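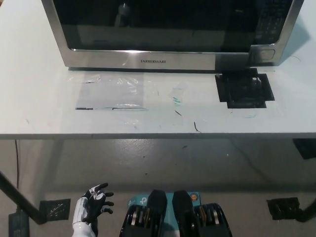

Le micro-ondes Farberware au bord de la table, vu depuis la tête du robot.

Publié le 2025-05-29 par Lâm Hoàng

Depuis septembre, je travaille sur la partie perception de Ryu, notre logiciel de commande pour humanoïde. Je voudrais noter ici un problème qui m'a pris beaucoup plus de temps que prévu : la porte vitrée du micro-ondes.

Notre premier module estimait la pose de l'appareil à partir du nuage de points. Sur une boîte en carton, tout allait bien. Mais une grande vitre noire reflète les lampes de la pièce, et la profondeur devient fausse à cet endroit. Le planificateur recevait alors une façade creusée, parfois de 20 millimètres, et il proposait des trajectoires que je ne voulais pas exécuter.

J'ai d'abord essayé un filtre médian, sans succès. Ensuite Nga Quan m'a conseillé d'ignorer complètement la vitre et de garder seulement le cadre argenté et l'arête du bas, qui fait une petite ligne d'ombre sur la table blanche. On ajuste un plan sur ces points, puis on cherche le bouton d'ouverture dans le coin inférieur droit. C'est moins élégant, je le reconnais, mais l'erreur est descendue à 3 millimètres sur notre jeu de 2 000 vues.

Il reste deux difficultés. La première : quand la tête s'incline vers la table, le haut de l'appareil sort du champ, et le panneau de commande avec lui. Je garde donc en mémoire la dernière pose complète – avec une date de validité assez courte. La deuxième concerne le masque du corps. La main droite et le torse entrent dans la vue, et si le masque a du retard, le planificateur prend les doigts pour un obstacle. Kwadwo Korletey propose de le calculer directement à partir des angles des articulations. J'essaierai cela dans la prochaine version.

Articles récents
Rejouer un journal Wosex sans le robot
Direr : pourquoi j'ai réécrit le planificateur
Calibrer une caméra de tête, deuxième partie

Contact | © 2025 Lâm Hoàng | Retour en haut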